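How to Set a Mechanical Watch Without Annoying It

Your new mechanical watch has arrived, it has stopped, and the manual covers the matter in eleven languages without being clear in any of them. I own a Guérin with a date window and a moon phase, and I have made most of the mistakes below on it.

Take the watch off first. Winding on the wrist pulls the crown sideways and bends the stem over time. A new stem for mine cost $60, plus a lecture.

If the crown screws down, unscrew it toward you until it pops free. Turn it clockwise, slowly. A hand-wound watch will firm up when it's full, and you stop there. An automatic never firms up, so give it 30 turns and go do something else.

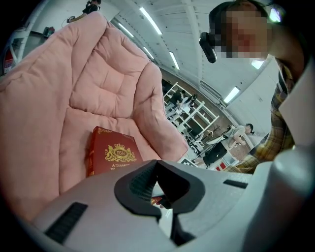
Next comes the date, and here you need some patience. Pull the crown all the way out and move the hands forward until the date flips. You have just found midnight. Keep going to 6 in the morning, well clear of the hours when the date gears are engaged. Now push the crown back to position 2 and click through to yesterday's date.

Pull it out again and run the hands forward through midnight to today, then on to the right time. If it's afternoon, that means going past noon as well. I skipped this once and spent most of February with a date that changed over lunch.

Push the crown in and screw it down gently. My old Plelletti is rated to 3000 feet, a figure that means very little with the crown hanging open over a kitchen sink.

The moon phase gets its own pusher, usually on the side. Use the plastic tool from the box. A ballpoint pen also works, and leaves a mark you'll be able to find for years.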